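Course project report, spring term
Submitted in April

# Noise levels in shared study spaces

## 1. Background

Our group wanted to find out how loud the study spaces on campus are at different times of day, and whether students pick their seats based on noise or on something else. The topic came up because the second floor of the library was rearranged last fall and several people in our class complained that it had become harder to work there. We did not find any earlier measurements to compare with, so this report can't say if the floor got louder. It only covers what we measured this term.

We looked at two places: the open reading area on the second floor of the library, and the Grekard Lounge in the engineering building. Both are open to everyone and both have tables, outlets, and some soft seating. The reading area has a posted quiet rule. The lounge does not.

## 2. Method

We took sound readings with a handheld meter borrowed from the physics storeroom. Each reading lasted one minute, and we wrote down the average value shown at the end. The meter was held at table height, away from the body of the person holding it. We used the same meter for every reading.

Readings were taken in the morning, at noon, in the late afternoon, and in the evening. We split the work so that each group member covered one time slot in both buildings. This was easier to schedule, but it also means that any habit one person had in holding the meter affects only that slot.

We also handed out a short paper survey with 7 questions. It asked how long the person planned to stay, what they were working on, why they chose that seat, and how noisy they found the room on a scale from "very quiet" to "very loud." We got 33 completed surveys from the library and 32 from the lounge. A few more were returned half empty and we left those out.

The answers were typed into Skendeck, the survey tool our department has a license for, and the charts we used in class were made there. The export changed the order of the answer choices on one question, so we checked that question again by hand against the paper forms.
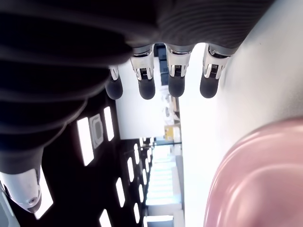 The lounge was louder than the library in every time slot. The gap was smallest in the evening, when the lounge had mostly emptied out, and largest at noon, when people ate there. In the library, the late afternoon readings were the highest. Most of that noise came from the stairwell door, which closes hard, and from people talking while they waited for the printer.

Background noise from the ventilation was present in both rooms. In the library it was steady enough that we stopped noticing it after a few minutes, but it still showed on the meter. In the lounge it switched on and off, and several people mentioned it in the comment box.

## 4. Survey answers

The most common reason for choosing a seat was being close to an outlet. This was true in both buildings. Noise came second in the library and fourth in the lounge, after outlets, friends, and table size. We expected noise to rank higher than this.

People in the lounge rated it as less noisy than we thought they would, given the readings. One explanation is that students who mind noise don't go there, so they aren't in our sample. People working on group assignments gave lower noise ratings than people reading alone, even at the same time of day.

Around 2 in 10 comments in the library asked for the printer to be moved. Other comments asked for more outlets, softer door closers, and longer weekend hours.

## 5. Problems with the data

- We measured during regular weeks only. Exam weeks are probably different.
- The evening slot in the lounge had few people in it, so its survey answers come from a small group.
- Some students stopped talking when they saw the meter. We tried keeping it beside a notebook, which helped a little.
- The survey did not ask if people were wearing headphones. It should have.

## 6. Suggestions

Moving the printer to the first floor would take one steady source of talk out of the library reading area. A slow closer on the stairwell door would be a cheap fix. For the lounge we don't suggest a quiet rule, as most people there seem to want to talk. A sign at the entrance pointing to quieter rooms nearby would be enough.

If another group picks this up, we suggest adding the headphone question and taking at least part of the readings during exam weeks. The paper forms and the typed answers are in the course folder, and the meter has gone back to the storeroom.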